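Ekov Community Help
Film and Video Library > Playback and Audio Tracks

Second audio track missing after transferring a purchased film

Posted by Fergal Ó Flaithearta

I purchased a two-language edition of the crime drama Otodholm through the Ekov store in October. On the website the film plays correctly, and I am able to choose either the original language or the English dub from the audio menu. I then used the transfer option to place a copy on my tablet for use while traveling. The copy plays without interruption, but only the original language is offered, and the audio menu is gray.

I have removed the copy and repeated the transfer with the same result. The tablet has adequate free space. I would be grateful if a member could advise whether the dubbed track is included in transferred copies, and whether a further purchase is required. The application reports version 714.

Posted by Durska

The dubbed track is included with your purchase, and no further payment should be made. The behavior you describe is governed by the transfer size setting. When the setting is "Compact," the service prepares a file limited to 500 MB and retains only the first audio track. When the setting is "Standard" or "Full," all audio tracks attached to the title are retained.

To correct the matter, please proceed as follows. Open Settings and select Transfers. Change the size from Compact to Standard. Delete the existing copy from the tablet, as a change of setting is not applied to files already transferred. Return to the title page and request the transfer again. Before confirming, review the line marked "Audio," which should list 2 languages. If only one is listed, sign out of the application, sign in again, and reopen the title page.

Please note that subtitles are handled separately. They must be selected at the time of transfer under any of the three settings.

Posted by Sison

I had this with a different film and the setting was already on Standard. In my case the player had been told to remember one language for all titles. It is under Playback, then Preferred Audio. I set it to "Ask each time" and the menu returned. I cannot say whether it applies to tablets. Mine is a television. The menu also took a while to appear, so allow the film to start first.

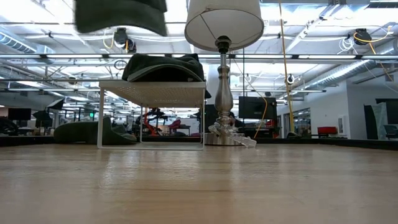
Related topics in Playback and Audio Tracks

Dubbed dialogue is quieter than the original track
Subtitles remain on screen after the end credits
Transfer stops at 300 MB on a shared connection
Changing the default language for a household account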